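How to Label and Store Returned Stock

Fallumcombe Distribution Services
Staff guidance, receiving and returns

Purpose

This procedure sets out how returned goods are to be received, labelled and placed in storage at the Campbell and Skovance sites. It applies to all permanent and casual staff who handle customer returns. Questions should be directed to Bláthnaid Ó Conaill, Returns Coordinator.

Before you begin

Confirm that the return has an authorisation number in the Plarkanetti inventory system. Parcels without a number are to be placed on the hold shelf beside the receiving desk and entered in the hold register. They must not be opened until the number has been obtained from the customer service centre.

You will need a label printer, a handheld scanner, a safety knife and a supply of grey, yellow and red tags.

Step 1: Receive the parcel

Scan the carrier's barcode and check the sender's name against the authorisation. Record any damage to the outer packaging before opening it. Where a single delivery contains more than 12 parcels, notify the shift supervisor, who will allocate a second bench.

Step 2: Inspect the contents

Open the parcel along the taped seam. Compare each item with the authorisation and assign one of the following grades.

Grade A: unopened, in original packaging, suitable for resale.
Grade B: opened, complete, requires repackaging.
Grade C: damaged, incomplete or past its expiry date.

If you are uncertain between two grades, assign the lower one. The supervisor may regrade the item at the end of the shift. 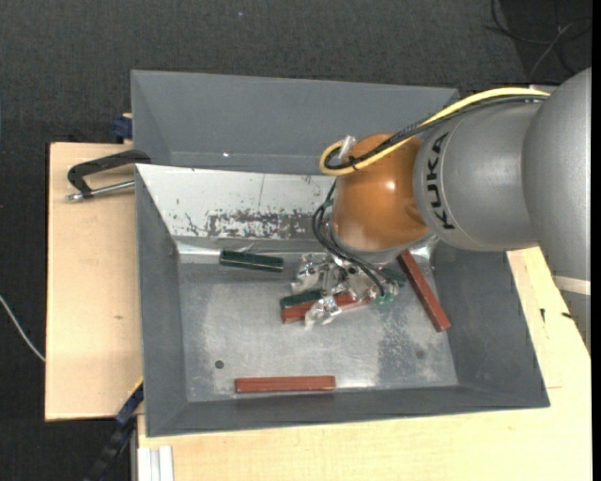 Items containing lithium batteries are to be graded separately and recorded on the dangerous goods form, whatever their condition. Place them in the ventilated cabinet and leave the cabinet key at the receiving desk.

Step 3: Print and attach the label

Select Returns, then Print Label, and enter the grade. Attach the label to the largest flat face of the carton, clear of seams and existing barcodes. Add a grey tag for Grade A, yellow for Grade B and red for Grade C. Cover or remove all previous address labels.

Step 4: Place in storage

Grade A stock goes to aisle 31 and Grade B stock to aisle 40. Cartons over 20 kilograms are to be stored at floor level. Grade C stock remains in the returns cage pending disposal or return to the supplier. Scan the shelf location after placing each carton.

End of shift

Reconcile the day's scans with the returns report and forward any discrepancies to Washington Caldeira, Inventory Control, before 5 pm. Signed hold registers are collected at the end of each month.

This procedure will next be reviewed in October.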